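Fórum Bancada Norte » Futebol Juvenil » Torneios

Tópico: Torneio de sub-13 de Lelloven — desempate por sorteio?!
Página 1 de 2

ivar_bergmann
Boas. Alguém me explica o regulamento deste ano? O Livham e o Østergaard acabaram o grupo B empatados em pontos, em golos marcados e na diferença de golos. O jogo entre os dois deu 2-2. E vai daí decidiu-se o apurado com uma moeda ao ar, no meio do campo, com os miúdos a ver. O meu rapaz joga no Livham, já estão a adivinhar para que lado caiu a moeda.

Nadja H.
Está no artigo do desempate, é assim há três edições. Só que nunca tinha sido preciso.

ivar_bergmann
Também está no regulamento que há balneários com água quente.

tembamk
Eu apitei dois jogos nesse fim de semana (não esse, graças a Deus). A alternativa eram penáltis, mas o campo 2 já ia com quarenta minutos de atraso e a seguir entravam as sub-15. Sorteio é feio mas é rápido.

Stougaard_A
Discordo do Themba. Cinco penáltis para cada lado são dez minutos, e só a cerimónia da moeda levou isso: primeiro ninguém tinha moeda, depois apareceu uma e discutiu-se qual era o lado da coroa.

tembamk
Aksel, com sub-13 são dez minutos se os marcarem todos. Já estive numa série que foi à décima quarta volta e acabou com o guarda-redes a chorar e o pai dele dentro do campo. Prefiro a moeda.

Tín Ngô
Podiam ter contado os cartões. O Østergaard levou três amarelos só na primeira parte, fair play por fair play...

Nadja H.
Contar amarelos em sub-13 é meio caminho para os treinadores andarem a pedi-los para os outros. Não, obrigada.

Stougaard_A
Como se não andassem já.

ivar_bergmann
Obrigado, Tín. Três amarelos e ainda uma bola na mão dentro da área que toda a gente viu, tirando quem tinha apito.

tembamk
Pronto, demorou, mas chegámos à bola na mão.

Tín Ngô
Já agora, as inscrições deste ano custaram 300 por equipa e no bar vendia-se a bifana ao preço do lombo. Com 800 pessoas no sábado do torneio — perdão, no primeiro dia, que o segundo foi um deserto — chegava para pagar a alguém que fizesse um horário como deve ser.

Nadja H.
O horário estava bem feito, quem o estragou foi a chuva. E as bifanas eram boas.
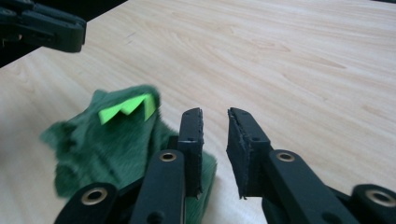

Boletim do Torneio de Lelloven, n.º 2, pág. 7

Stougaard_A
Quem tiver o boletim que leia a página seguinte: vem lá a proposta para março. Em caso de igualdade total, prolongamento de cinco minutos com menos dois jogadores por equipa e golo de ouro. Se continuar empatado, penáltis.

ivar_bergmann
Assino já.

tembamk
Eu não assino. Cinco contra cinco em campo de sete, no fim de um dia com quatro jogos nas pernas? Vão jogar a passo.

Tín Ngô
O Østergaard já joga a passo desde setembro, nem se ia notar.

Nadja H.
Ó Tín, o Østergaard foi à final.

Tín Ngô
A passo.

Stougaard_A
Quem quiser dar opinião sobre a proposta, o e-mail está na contracapa. Pedem que se indique o clube e o escalão.

ivar_bergmann
Já mandei. Duas páginas. Tirei a parte da bola na mão a pedido da minha mulher.

tembamk
Ela que venha arbitrar connosco, faz falta gente assim.

1,342 visualizações · Responder · Página seguinte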